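Section 4: Washing a quilted comforter at home

I've done mine this way every September since I moved to Prastville, and it hasn't lumped up on me yet (fingers crossed!).

1. Check the care tag and sew up any loose stitching.
2. Load the comforter on its own, loosely, never twisted around the drum.
3. Pick the gentle cycle, cold, with half your usual detergent.
4. Run a second rinse. I always do.

Caution: skip the fabric softener, it flattens the fill.
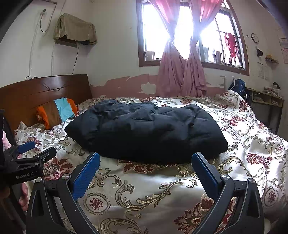

Can I dry it on high to save time?
Please don't, high heat can scorch the fill. Use low, toss in a couple of clean tennis balls, and stop every 22 minutes to shake it out.

5. When it feels dry, hang it over a rail overnight anyway.

Note: my friend Liya Negussie swears by the big machines at the Trallambridge laundromat for king sizes, and I'm coming around to it.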